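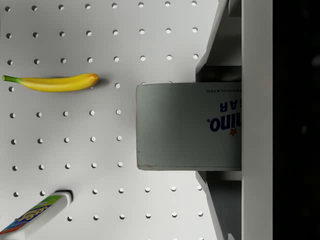
Computergrafik: Banane auf weißer Lochplatte

Neuer Hafentransfer zwischen Tumham und dem Terminal Lapointe startet im Januar

Der Verkehrsbetrieb Voravetti nimmt im Januar einen vorab buchbaren Transferdienst zwischen dem Bahnhof Tumham und dem Fährterminal Lapointe auf. Die Fahrzeuge verkehren täglich von 4.30 Uhr bis 23.45 Uhr und bedienen unterwegs die Haltestelle Pavby. Damit erhält das Terminal erstmals eine Verbindung, die auf die Abfahrtszeiten der Frühfähren abgestimmt ist. Der bisherige Linienbus erreichte den Hafen erst nach Schließung der Abfertigung für die erste Überfahrt.

Grundlage des Angebots ist ein Vertrag mit einer Laufzeit von drei Jahren, den der Zweckverband Nahverkehr Tumham und Voravetti unterzeichnet haben. Er sieht feste Abfahrten im Halbstundentakt während der Hauptzeiten vor. In den übrigen Stunden wird nach Voranmeldung gefahren. Eine Buchung ist bis 90 Minuten vor der gewünschten Abholzeit möglich, telefonisch oder am Schalter im Bahnhof. Für Gruppen ab neun Personen gilt eine Anmeldefrist von einem Werktag.

Im Probebetrieb, der im Herbst stattfand, wurden auf der Strecke 1.085 Fahrgäste gezählt. Davon stiegen 273 in Pavby zu oder aus. Der Zweckverband hatte für diese Haltestelle mit deutlich geringeren Zahlen gerechnet und sie zunächst nur als Bedarfshalt geplant. Nach Auswertung der Ergebnisse wird Pavby nun von allen Fahrten bedient.

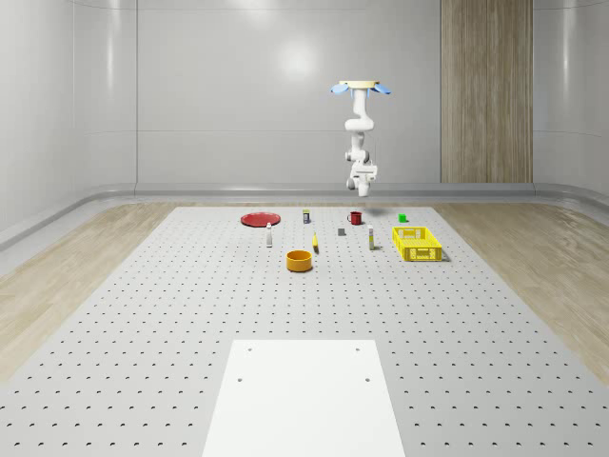
Roter Teller und weiße Flasche auf einer hellgrauen Lochfläche, Computergrafik

Die einfache Fahrt kostet 11,50 Euro, ermäßigt 7 Euro. Kinder unter sechs Jahren fahren in Begleitung kostenfrei. Im Fahrpreis enthalten sind ein großes Gepäckstück und ein Handgepäckstück je Person. Sperriges Gepäck, darunter Fahrräder und Instrumentenkoffer, ist bei der Buchung anzugeben und wird nach Verfügbarkeit befördert. Zeitkarten des Verbundes werden auf dem Abschnitt Tumham–Pavby anerkannt, für die Weiterfahrt zum Hafen ist ein Zuschlag zu entrichten.

Verspätet sich eine ankommende Fähre, wartet das letzte Fahrzeug des Abends bis zu 40 Minuten am Terminal. Bei längeren Verzögerungen setzt Voravetti nach eigenen Angaben Ersatzfahrzeuge ein, die vom Betriebshof in Pavby aus disponiert werden. Fahrgäste mit bestehender Buchung erhalten in diesem Fall eine Mitteilung an die hinterlegte Rufnummer. Eine Umbuchung auf eine andere Abfahrt desselben Tages bleibt gebührenfrei – auch dann, wenn die Änderung vom Fahrgast ausgeht.

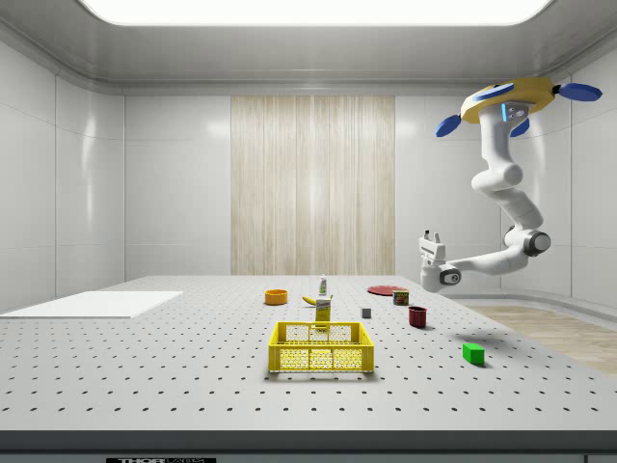
Mit dem Betriebsbeginn wird in Lapointe auch der Warteraum für Transferreisende neu eingerichtet. Er liegt im Erdgeschoss neben der Abfertigung und bietet künftig 104 Sitzplätze. Die Wände bleiben weiß. Für die Stirnseite ist eine hohe Tafel aus hellem Holzfurnier mit feiner senkrechter Maserung vorgesehen, vergleichbar mit derjenigen an der Rückwand im Bild, und auch die rechteckige Leuchtfläche an der Decke entspricht in der Anordnung dem dort gezeigten Raum. Die Fahrgastinformation wird an der Längsseite angebracht, damit sie von allen Sitzreihen aus lesbar ist. Der Zugang erfolgt stufenlos vom Vorplatz.

Die Kosten für den Umbau trägt die Hafenverwaltung. Bis zum Abschluss der Arbeiten steht den Reisenden die kleine Halle am Nordeingang zur Verfügung, die um 4 Uhr geöffnet wird. Die Abfahrtsstelle der Fahrzeuge befindet sich vorübergehend an der Zufahrt zum Parkplatz P 2. Der Fußweg von dort zur Abfertigung beträgt ungefähr 273 Meter und ist beleuchtet.
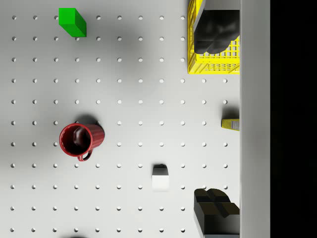
Morena Benedetti begrüßte den durchgehenden Halt in Pavby, mahnte jedoch Nachbesserungen am Abend an. Zwischen 21 Uhr und Betriebsschluss bestehe auf halber Strecke weiterhin eine Lücke, sofern keine Voranmeldung vorliege, und gerade Beschäftigte des Hafens könnten ihren Dienstschluss nicht immer 90 Minuten im Voraus benennen. Sie regte an, die Frist für Fahrten ab Lapointe zu verkürzen.

Der Zweckverband teilte hierzu mit, die Buchungsfristen würden nach Ablauf des ersten Quartals überprüft. Eine Ausweitung der festen Abfahrten sei vom Vertrag gedeckt, setze aber einen zusätzlichen Fahrdienst voraus. Buchungen für den Januar werden ab sofort entgegengenommen. Der Schalter im Bahnhof Tumham ist werktags von 7 bis 18 Uhr besetzt, die telefonische Annahme bis 22 Uhr.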